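How a Table Holds Together

You probably sit at a table every day. You eat on one, draw on one and do homework on one. Most tables have just two main parts, and once you know them you can look under any table and see how it is made.

The flat part is called the tabletop. The part that holds it up is called the frame. The frame has legs that stand on the floor, and it often has extra bars that run between the legs.
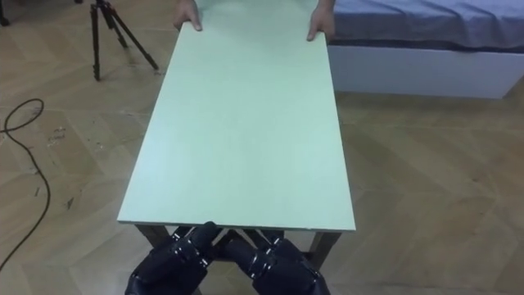
A frame has to do two jobs. It carries the weight of the top and everything you put on it. It also stops the table from rocking from side to side. Four legs with nothing between them can wobble, a bit like a baby deer. Bars that cross from leg to leg keep them in place. Builders call these bars struts or crossbars.

You can test this with drinking straws and tape. Make a square and push on one corner. It leans over. Now tape one more straw across the middle, from corner to corner, and push again. The square stays put – you have made two triangles, and triangles are hard to bend out of shape.

Why carry it from the ends?

A long tabletop is awkward for one person. Say it is 130 centimeters long. If you hold it in the middle, both ends want to tip. If you hold one end, the other end drops.

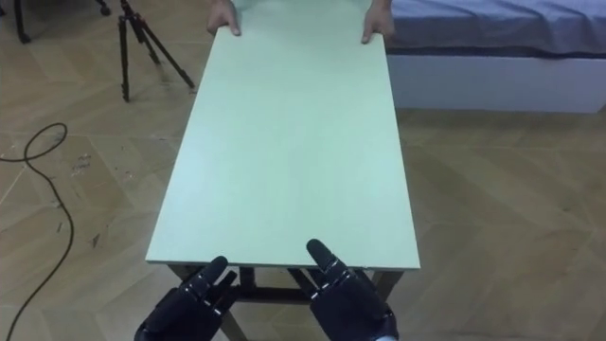 Weight is easier to manage when it is shared between both ends. Each end then carries half the load, as long as the board is the same all the way along. Where you put your hands matters too. The person at the far end of the green tabletop has one hand on each corner, with the thumbs on top and the fingers curled over the edge. Hands set wide apart can stop a board from tilting left or right. Hands close together in the middle cannot do that nearly as well.

Before you lift anything with a partner, agree on a signal. "One, two, lift" works fine. Bend your knees, move slowly and watch your fingers when the top comes down on the frame. Clear everything off the table first – cups and pencils slide.

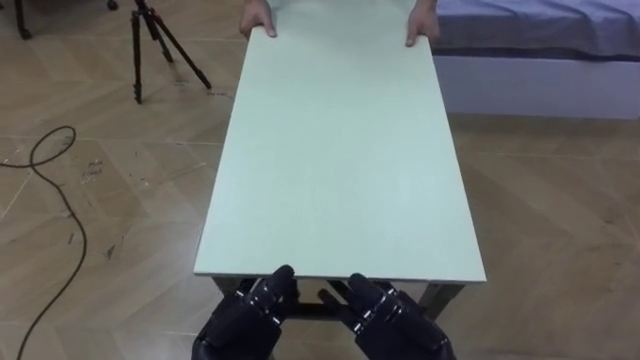
A green tabletop on its dark metal frame, with a hand at each side of the far end.

Words to know

Tabletop: the flat board you put things on.
Frame: the legs and bars underneath.
Strut: a bar that makes a frame stiffer.
Load: the weight something has to carry.

Written by Meifang Xia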